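To: Lindina Residents list
Date: Friday, May 3, 2024
Subject: Re: Draughts, and what the letter says we can do about them

Someone at number 30 wrote:

> Has everyone had the letter from Balogh about "thermal comfort in
> communal and private areas"? I have read it twice and I still can't tell
> whether they are going to fix the front doors or whether I am supposed to
> buy a thicker jumper. Our hall was so cold in April that the butter
> stayed hard on the shelf by the coats. (Don't ask why it was there.)
> Also, is it true that Starneo will come and seal the doors for £659? That
> seems a lot for some foam.

The butter is your own affair. The rest I can help with, having spent a good part of the winter on my knees with a roll of brush strip and a torch held in my teeth.

The letter does not say they are going to fix anything. It says they "recognise the seasonal nature of air movement", and I think that means they have noticed the wind. The lease is clearer. Frames and the outside face of the flat doors belong to the building, and the seals and everything on our side are ours. So if your frame has shifted, write to Balogh and keep a copy. If it's only the seal that has perished, you are on your own with the rest of us.

As for the £659, that is the Starneo price for one flat, and it covers the front door, two inside doors and the letterbox. They were polite on the phone and wanted to sell me a survey first. I did mine for less than £30, with a pair of scissors I had to replace afterwards.
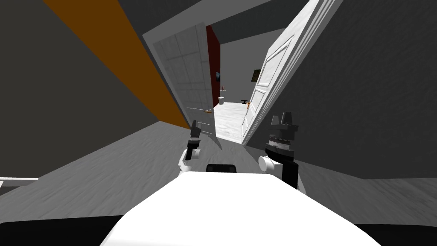
My advice is to start by finding out where the air comes in, and not to trust your ankles on this. I was certain mine came under the door. It came through the letterbox, went along the wall and reached my ankles by a route I still can't explain. Pick a blowy evening, shut every window, turn on the cooker hood and hold a strip of tissue near each gap. Where the tissue moves, put a bit of masking tape. My hall looked like a parcel by the end of it.

Then, in this order:

1. The letterbox. A brush flap costs very little and takes ten minutes. Get one with a cover on the inside. The Jestent one fits our slots, though the screws supplied are made of something like cheese. Use your own.

2. The bottom of the door. Measure the gap at both ends, as our floors were laid by people in a hurry. Mine is 9 mm at the hinge and a good deal less at the handle. A strip with a rubber blade will scrape on carpet, so buy the brush kind if you have any.
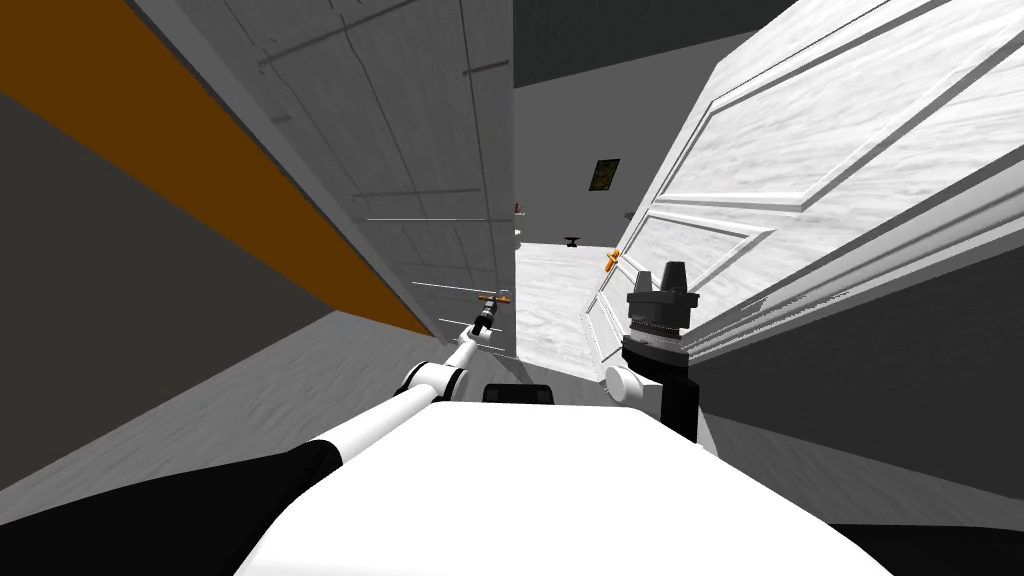 3. The sides and top. Foam tape is the easy choice and it will be flat as a pancake by next year. Rubber seal in the P shape lasts much longer. Clean the frame with sugar soap first and let it dry overnight. I skipped that, and the whole left side peeled off while I was making tea, slowly, with a noise like a long sigh.

4. The inside doors. Leave these until last, and leave the bathroom one alone altogether unless you want to grow mushrooms. Damp air has to get out somewhere.

A few of you have written to me off list, mostly with the same worry, so I'll deal with it once and save us all some typing.

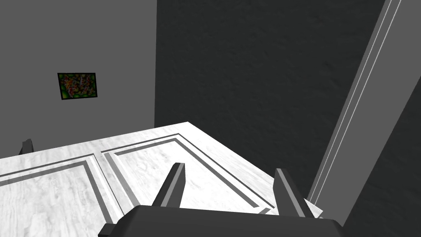 Will sealing my front door get me into trouble over fire safety?

It can, if you fit the wrong thing. The flat doors are fire doors and have a thin strip set into the edge that swells in a fire. Don't paint it, cover it or pull it out, however ugly it is. Ask Balogh in writing before you screw anything into the door itself, letterbox flap included. They took 30 days to answer me, and the answer was "yes, subject to approval", so I wrote back to ask whose approval, and that one did the trick.

The other worry was the door closer, the metal arm thing at the top. Once you add a seal, the door has more to push against and may stop short of shutting. There is a small screw on the closer that sets the speed of the last few inches. A quarter turn at a time, please. I gave mine a full turn and for a week the door shut like a gunshot.

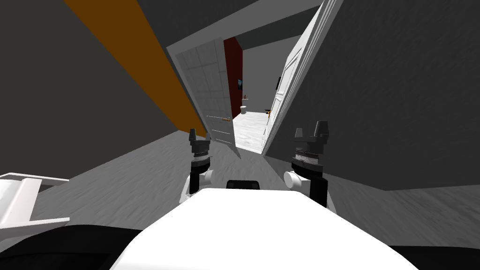

Long halls are the worst for all this, and those of you at the far end of each floor have my sympathy. Air picks up speed along a corridor, and a doorway standing straight ahead of you, like the one in the last picture, gives it somewhere to go. If yours is laid out that way, do the two ends first and see how you get on before you spend money on the doors in between. A heavy curtain on a rail helps too, provided it doesn't catch in the front door or get in your way on the way out.

I have half a roll of the P seal left over, in brown, and most of a tube of the glue that goes with it. First reply gets both. I'd lend out the scissors as well, but see above.

On the front doors downstairs, I've asked Balogh for a date. If I get one I'll post it here.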